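How to clear and clean a bathroom vanity top
Ciltura Home Notes
Posted 10/04/2026

Vanity tops collect things. Soap, toiletries, a hair dryer that never quite makes it back to the drawer. Cleaning around them leaves a grey line of residue wherever a bottle has been standing, so the job starts with taking everything off.

Allow yourself half an hour for a single basin. The method suits a ceramic top with a chrome faucet. Stone tops need a different cleaner, and we cover those on the Hisgate bathrooms page.

What you need

A bucket or tub
Two microfibre cloths, one for washing and one for drying
Dish soap
White vinegar
An old toothbrush
A towel to set things down on

Step 1. Unplug the hair dryer

Do this before any water is run. Switch it off at the wall, pull the plug by its body and let the dryer cool if it has just been used. Keep it well away from the basin and the tub. A dryer that is off but still plugged in can give you a shock if it falls in water. 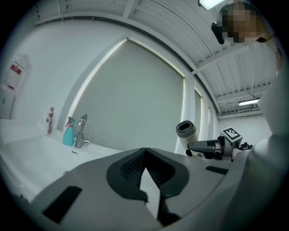
If the outlet is behind something, move that first instead of reaching over it. Stools and chairs should go out into the hall as well. You will want the floor in front of the vanity clear for the whole job.

Step 2. Take everything off the top

Lay the towel on the floor or on a bed and move the bottles onto it. Check dates and lids as you go. Anything separated, dried out or past its date goes in the garbage. Wipe the bottom of each bottle you are keeping.

Step 3. Wash the top and basin

Mix a squirt of dish soap into 1000 mL of warm water. Start at the back edge and work forward, finishing in the basin. Use the toothbrush around the base of the faucet and the rim of the drain. Rinse with a clean cloth and dry straight away.

For hard water spots on chrome, wet a cloth with one part vinegar to one part water, lay it over the spots for up to 2 minutes and rinse well. Do not leave vinegar sitting on chrome, and never mix it with bleach.

Step 4. Clean the dryer

Wipe the body with a barely damp cloth. Brush lint off the intake grille at the back with a dry toothbrush. Run your fingers down the cord and look for splits, especially where it enters the handle. A damaged cord means the dryer should not be used again.

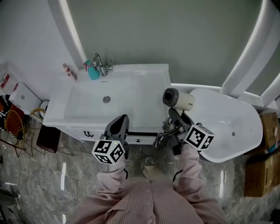
Let it dry completely before you plug it in. Store it in a drawer or on a hook, with the cord looped loosely. Wrapping it tightly around the handle is what wears it out.

Step 5. Put back only the daily things

Hand soap stays beside the faucet. Daily toiletries can stand together at one end, on a small tray if you have one. The rest goes in the cabinet. In the Melmont apartments, where the standard vanity is 780 mm wide, we keep everything to one side so the other is free for a towel.

Wipe the handles and drawer knobs last, then hang the cloths to dry. A quick wipe of the basin each evening will stretch the time between full cleans.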